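Flurnelo software meeting – minutes
Jun 30, 2019
Chair: Gopinath Kulkarni

1. Planner
The two-arm planner now locks the space over the shelf for whichever arm asks first. The other arm can keep working on the tabletop in the meantime. Retham branch merged. Gopinath asked for the lock timeout to be a config value – currently hard-coded at 200 ms.

2. Can detection
Shiny lids still give poor depth. Lid centers are now fitted from color first, with depth used only for height. Of 104 logged grasps, 17 were rejected by the pose check, 7 of them on cans standing close together. Agreed to split touching lids before the fit.

Test layout stays as it is, with cans on the wooden shelf at the back left and others out on the black tabletop. 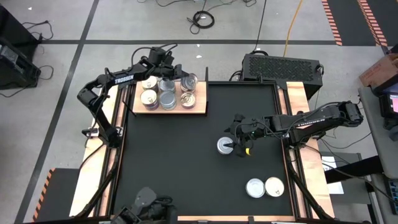
3. Logging
Saliba drops messages when both arms publish at full rate. Joint states and gripper commands to go into separate files. Replay tool must accept the old format until August.

4. Actions
– Timeout to config: Gopinath
– Lid splitting: perception group
– Climden driver update: on hold until the logging fix is in

Next meeting to be set by email.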